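# Capítulo 7. Comparar garras: o que um ensaio mostra e o que esconde

Quem abre um catálogo de garras encontra sempre os mesmos números: força de fecho, curso dos dedos, carga útil, tempo de abertura. São valores medidos, em geral, sobre um bloco rígido, bem centrado entre os dedos e colocado sempre no mesmo sítio. Servem para excluir o material que claramente não chega. Para escolher entre dois modelos que ambos chegam, servem muito pouco, e é dessa escolha que se ocupa este capítulo.

Convém começar por uma experiência que correu mal. Juraj Sýkora e Rozália Bozsik tinham de decidir entre duas garras de dois dedos, a Jurik e a Monis, para um posto de arrumação de loiça. Montaram um ensaio de 1000 preensões por garra, com uma tigela de plástico pousada numa marca desenhada na mesa. A Jurik ganhou com folga, e o relatório de junho recomendou a compra. Quando Poppy Inskip repetiu o trabalho com a tigela deslocada à mão entre tentativas, sem marca e sem ordem fixa, bastaram 66 preensões para a vantagem desaparecer. O primeiro ensaio tinha medido, com grande rigor estatístico, a capacidade de repetir um único gesto.

O erro é banal e continua a ser publicado. Um número elevado de repetições reduz a incerteza sobre a grandeza que se mediu, e deixa intacta a dúvida sobre se essa era a grandeza que interessava. O leitor deve desconfiar de qualquer taxa de sucesso que venha sem três informações: onde estava o objeto, quem o colocou e o que se contou como falha.

## 7.1 O que conta como sucesso

A definição de sucesso parece um pormenor administrativo até se tentar escrevê-la. Uma tigela levantada e largada dois centímetros ao lado do destino foi bem agarrada? E uma tigela que chegou ao destino depois de arrastar o copo vizinho? No ensaio da Birkett, que discutiremos na secção 7.4, o operador tinha liberdade para decidir caso a caso. Stuart Ashworth reviu mais tarde as gravações e discordou do operador em quase 66 tentativas. O que mais preocupa é que os desacordos se concentravam na garra que o operador já usava todos os dias.

A regra que adotamos é pouco elegante. O critério escreve-se antes da primeira tentativa, quem classifica não sabe que garra está montada sempre que isso for possível (raramente é, se a classificação for feita por vídeo) e as tentativas duvidosas formam uma categoria própria, publicada à parte. Uma categoria de casos duvidosos muito cheia é um resultado em si mesma: indica que o critério não serve para a tarefa.

## 7.2 A garra nunca vem sozinha

Há uma segunda dificuldade, mais séria. O que se ensaia é sempre um conjunto: garra, punho, braço, câmara, controlador e cabos. Trocar apenas a garra altera a massa na ponta do braço, a distância do punho ao ponto de contacto e, muitas vezes, aquilo que a câmara consegue ver no momento da aproximação. Se o controlador foi afinado com a garra antiga, a nova entra em desvantagem. Se foi afinado de novo para ela, a comparação passou a ser entre duas afinações — e talvez entre a paciência de duas pessoas.

Ryan Tindall propôs, para o controlador Nerkton, que cada garra recebesse o mesmo tempo de afinação, cronometrado. É uma solução honesta e insuficiente. Iguala o esforço, mas uma garra que exige mais afinação pode acabar por ser a melhor, e o método penaliza-a. Usá-lo-emos nos exercícios por falta de alternativa melhor, e pedimos ao leitor que registe essa limitação junto dos resultados.

## 7.3 A bancada arrumada e a outra

Os ensaios com peças isoladas numa superfície limpa são fáceis de repetir e dizem pouco sobre uma cozinha. Uma tigela encostada a outra deixa menos espaço para os dedos, um recipiente transparente confunde muitas câmaras de profundidade, e um bordo alto obriga a mudar o ângulo de entrada. Com dois braços na mesma mesa, acresce o espaço que um retira ao outro.

Nada disto autoriza o extremo oposto, o da demonstração em ambiente «realista» que ninguém conseguiria reconstruir. Uma bancada desordenada só serve de ensaio se a desordem estiver documentada. Antes de passar à secção 7.4, observe a figura 7.1 e escreva que posições teria de registar para que outra equipa pudesse repetir a mesma tentativa.
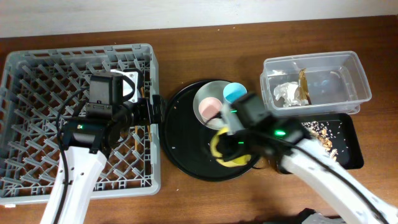

**Figura 7.1** — Ensaio com dois braços: a garra da direita entra na tigela amarela.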